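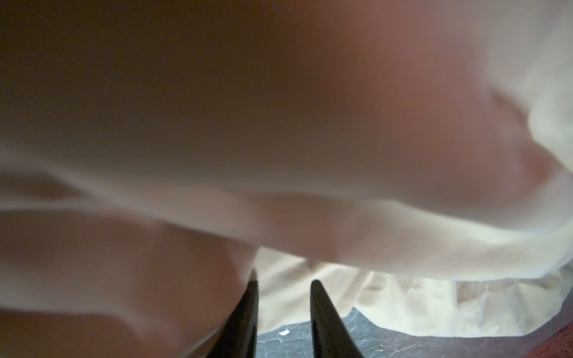

Could the whole length just be cut oversize and washed after hemming, a reader in Mivbridge asked under the curtain lining article, given that the shrinkage ends up the same either way?

Pre-shrinking and squaring cotton cloth for unlined curtains
Etik workroom
09/04/2021
7 min read

The total shrinkage is the same either way. The trouble is that it isn't the same in both directions, and a hem has several layers and a line of polyester thread that doesn't shrink with them. A curtain washed for the first time after hemming usually comes out with a puckered lower edge and side hems that pull shorter than the body of the panel. The leading edges then hook inward and no amount of pressing will correct it. Wash the cloth before cutting.

The procedure below is for undyed or piece-dyed cotton in plain weave or twill. It doesn't apply to blockout-coated fabric, to viscose blends or to anything marked dry clean only. The worked figures use Olletti cotton canvas at 389 g per square metre, which is at the heavy end for a curtain.

1. Cut and wash a test square

Cut the square from the raw end of the roll, at least a hand's width in from either selvedge. The selvedge is woven tighter than the body and will give a low reading. Mark a square of 300 mm inside the piece with a laundry-proof pen, leaving a margin all round so that fraying doesn't reach the marks. Draw an arrow parallel to the selvedge to show the warp. Overlock or zigzag the raw edges.

Wash the piece at the hottest temperature the finished curtains will ever see, then dry it the same way they will be dried. If there is any chance of a tumble dryer, use one now. Repeat the cycle once, so that the square has had 2 washes and 2 drys. Much of the shrinkage in loomstate cotton comes out in the first cycle, but heavy canvas holds some back.

Press lightly without stretching, let the square cool flat, and measure between the marks. Take each direction at both edges and in the middle, and average the readings.

2. Work out the allowance

Shrinkage is the lost length divided by the original length. A warp reading of 288 mm on the square above is a loss of 12 mm, or 4 per cent. The weft reading on the same sample was 294 mm, or 2 per cent.

To get the length to cut before washing, add up everything the washed panel has to supply, then divide by the remaining fraction. Don't add the percentage to the finished figure. The result will be short.

Finished drop: 2,165 mm
Double bottom hem, two turns of 100 mm: 200 mm
Heading turnover: 150 mm
Washed length needed: 2,515 mm
Divided by 0.96: 2,620 mm to the nearest millimetre

Add a squaring allowance of 50 mm per panel on top of this. If the cloth will be washed as one continuous length, multiply the per-panel figure by the number of drops first and wash the lot together. Continuous washing keeps the shrinkage even between panels, but only if the machine has room for the cloth to move. A front loader packed tight will leave set creases in canvas.

3. Prepare the length

Stitch both cut ends with a wide zigzag. On a Pretorius domestic machine this is the three-step stitch at full width; any equivalent will do. Snip into both selvedges at intervals of a forearm's length. The snips should be no deeper than the selvedge itself. They release the tighter edge so the body can shrink without cupping.

Open the cloth out fully before loading and drop it into the drum in loose folds. Don't load it folded as it came off the roll, or the centre crease will wear pale.

4. Wash and dry

Use the same programme as for the test square, with half the usual detergent and no softener. Loomstate cotton often carries starch sizing, and the rinse water may be cloudy. Run extra rinses until it is clear. Softener coats the fibre and makes the fabric resist steam in step 6.

Take the cloth out as soon as the cycle ends. For line drying, hang it over two parallel lines with the warp running across them so the weight is shared. A heavy wet length pegged from one end will stretch, then shrink back at the next wash.

Bring it in slightly damp.

5. Find the true cross grain

Snip the selvedge near one end, pick out a single weft thread and draw it gently. It will leave a visible gap or a line of gathers across the width. If the thread breaks, cut along the line as far as the break, find the end and continue. Cut the full width along the drawn line.

Fold the cloth lengthwise, selvedge to selvedge, on a flat surface. If the two halves of the cut end line up and the fold lies flat, the cloth is square. If the fold ripples when the ends are matched, the weave is skewed and must be pulled.

6. Pull and press

Identify the short diagonal. Hold those opposite corners and pull firmly along the bias, working down the length in stages. This takes a second pair of hands for anything over a couple of metres. Refold and check, then pull again if needed.

Skew that returns after drying was probably set in finishing and can't be removed. Such cloth should be cut square to the selvedge, and the pattern, if there is one, left to fall where it will.

Press with steam from the wrong side, moving the iron with the warp. Lift and lower on stubborn creases. Let each section cool before shifting it. Roll the finished length on a cardboard tube, and cut the panels within a few days.

7. Cut the panels

Measure each panel from the same squared end, down both selvedges and the centre. Mark the top of every panel with a chalk arrow. Plain canvas can still shade differently when one drop is turned end for end. Trim the snipped selvedges off before turning the side hems.

Comments (4)

Guest
Does the divide-by-0.96 method apply to width as well? My windows are wide and I'm joining drops.

Etik workroom
Yes, using the weft figure. With 2 per cent, divide the washed width you need by 0.98. Check it before you buy, as it can push the job up by a full drop.

Guest
I skipped the selvedge snips on a lighter cotton and the edges cupped exactly as described. Trimming them off and re-washing fixed most of it.

Guest
Would soaking in the bath do for the first wash? Our machine won't take the full length and the laundromat in Mivbridge has shut until the end of April.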